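ok so coffee corner thread. Ryan Dunmore asked how I set mine up and I typed too much for a reply so it's going here

background. moved in June. kitchen has no counter. like, a sink, a stove, and a strip of counter the width of a cutting board. the machine had to go somewhere that was not the kitchen

so it lives on the wood table in the other room. carpet under the table. yes I know. we'll get to the carpet

machine is a white espresso machine, secondhand, got it off Lacey Staniforth when she upgraded. 40 bucks and I had to carry it down her stairs. worth it

first mistake. pushed it right up against the wall. looked great!! then had to drag the whole thing out every time I wanted to fill the water. did that for a week like an idiot

pulled it forward, turned it a little. tank is a lift out one so you need room to get a hand around it. give it more room than you think. then a bit more

second mistake. no landing spot. you pull a shot, you have a wet cup, a wet spoon, the milk jug, and where does it all go. on the wood. rings everywhere by day 2

fix was a tray. just a tray. everything wet goes on the tray. I cannot tell you how much calmer my mornings are

tried a round one first from Gendinitz (the dollar-ish place by the bus stop) and it was useless, too small, cups slid around on it. sent it home with Imogen Cropper, she puts soap on it

the one you want is rectangular with a lip. the lip is the whole point. no lip = a placemat

table itself is from Naylor's, used furniture place on the corner. wanted something lighter than my old desk so the room wouldn't feel like a cave. it does throw the overhead lights right back at you though

corner as of this week, minus the cups

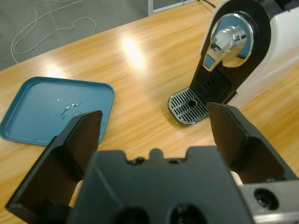
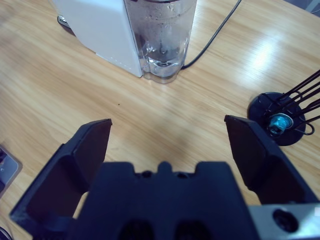

anyway. water

I fill it at night. NOT in the morning. morning me can't carry water across carpet, this has been tested

tap water here is hard. Liam Bellamy scared me with a story about the inside of his old machine so now I use a filter jug. Fosadex one, lives in the fridge. tastes the same to me tbh but the kettle has less crust so I guess it's doing something

fill it, lid on, wipe the outside of the tank. if you skip the wipe it drips down the back and you find it three days later

drip tray. empty it every day. every day!!! I used to wait until it was full and then you're walking a tiny lake to the sink. over carpet. see above

rinse the grate too. old coffee under a grate smells like a wet ashtray by the end of the week

also run a bit of plain water thru the spout before the first cup. warms the cup, gets rid of yesterday. takes no time

cables. ugh. ok

I do not have this solved. outlet is on the far side of the table so there's always a cord going somewhere dumb. power for the machine goes straight to the wall, no extension. Sheila Bickerstaff (landlady) was very firm about that and she's right

what I'm thinking is those stick on clips along the back edge of the table so the cord can't wander. has anyone put those on real wood?? do they peel the finish off. pls say before I do it

and yes the vacuum ate a cable once. not the coffee one. rip phone charger

back to the tray bc two people already asked. the blue green one. no idea what brand, it was in a box of stuff from my aunt's place. she used it for paint I think?? I scrubbed it for ages

any tray with rounded corners is easier to wipe out btw. square corners hold gunk. learned that from the soap tray saga

things that are NOT allowed on the coffee table, I mean the table with the coffee on it:
mail
keys
laptop (never again)
the plant

the plant was there for a while and it looked really nice and it dropped dirt in a cup. plant has been relocated. plant is fine

beans live in the kitchen in a tin. I kept them next to the machine at first because cute. but the afternoon sun comes right across that table and they went stale so fast. now they're in the cupboard over the stove side, the cold end. bit of a walk. fine

cups also kitchen. I bring one out, use it, take it back. sounds annoying, is actualy the only reason the table stays clear. if there's a stack of cups there, there's a stack of cups and then a stack of other stuff

Ryan asked about a mat under the machine. had one. rubber. it trapped water underneath and left a cloudy patch on the wood. took the mat off, patch mostly went away with some oil and a lot of rubbing. no mat now, just wipe

speaking of wiping. two cloths. one for the table, one for the milk stuff. do not mix them up. do not ask

table oil is the Illadell one, smells like oranges, a little goes a long way. I do it when the wood starts looking thirsty. let it dry overnight before you put the machine back or the feet stick, and then you have four little marks and you're sad

oh and move the machine to oil underneath. don't oil around it. I oiled around it. had a perfect pale rectangle for ages

someone (Liam) said why not get a proper coffee cart on wheels. I looked!! the nice one was 800. eight hundred. for a shelf that rolls. no

also wheels + carpet + full water tank. no thank you

carpet update as promised. it's gray which hides a lot. one spill so far, milk, which is the worst kind. cold water straight away, blot, don't rub, then baking soda overnight. can't smell it anymore. Lacey says she can. Lacey is wrong

total spend so far, not counting the table: machine, oil, jug, a tray I gave away. feel pretty ok about that

still to do:
cord clips (pending your answers)
better lamp over there for winter mornings
a hook for the cloths so they stop living on the chair

if you've got the same no counter problem pls post yours, esp if you've found somewhere smart to keep the milk jug. mine is in the dish rack permanently and it falls over every single time I reach for a plate

ok water's boiling over for pasta gotta go. will answer ppl later

edit: Imogen says the soap tray is "thriving". fine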